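Hurkden opens cut flower packing room in Wustton

Flower supplier Hurkden has opened a new packing room at its Wustton site, where bunches of cut roses will be sorted and packed for local shops.

The room came into use in July after seven weeks of work. It replaces a corner of the main store, which had become too small for the number of orders going out each morning. The new space can handle 600 bunches a day and has its own door to the loading yard.

The layout was drawn up by Nguyen-Tran, a design firm that has worked with Hurkden before. Stems come in at one end, are trimmed and checked, and then go to the packing tables. Finished bunches leave by the yard door, so incoming and outgoing flowers no longer share the same aisle.

Corinne Lyons, site manager at Hurkden, said: "We had outgrown the old corner and everyone knew it. People were stepping round each other from six in the morning. The work is the same as before, but there is room to put a bunch down and look at it properly."

Two new jobs have been created in the packing team, and both posts have been filled by people living in Wustton.

Roses make up most of the firm's trade and will be packed in the room all year. Other flowers will be added as they come into season, starting with chrysanthemums in the autumn.

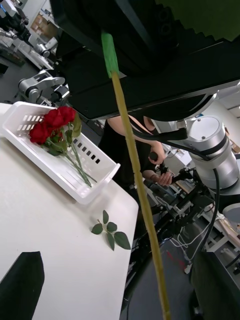
Bunches are laid in slotted plastic baskets with the stems left long, and shops can cut them to suit their own vases and wraps. The baskets are returned with the next delivery, washed and used again.

Rosalind Ambrose, who runs the Gelik flower shops, said: "We like to get roses while the blooms are still closed. It gives our customers longer with them at home. The early orders from the new room arrived on time and in good order."

Shops that already have an account with Hurkden do not need to do anything. Order forms and delivery times stay the same. New customers can ask for a price list at the Wustton site office, open from 7am.

ENDS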